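Desk tidying – your questions

How many baskets do I need?
Two will do for most desks. Keep the larger one within reach for things you use daily, and put the other further back.

What goes in the front basket?
Tape, scissors, pens and chargers. Paper stays out of it, as it creases.

How often should I sort them?
Every June and again after Christmas. It takes almost 12 minutes.

Can I wash wicker?
Wipe it with a damp cloth and let it dry in the air – never on a radiator.
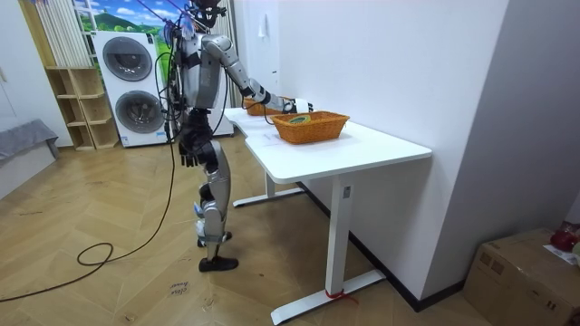 Will baskets scratch a white desk top?
Rough bases can. Stick felt pads underneath and lift the basket when you move it.

Who do I ask about replacements?
Write to Liudmyla Hutsuliak at Plodwood.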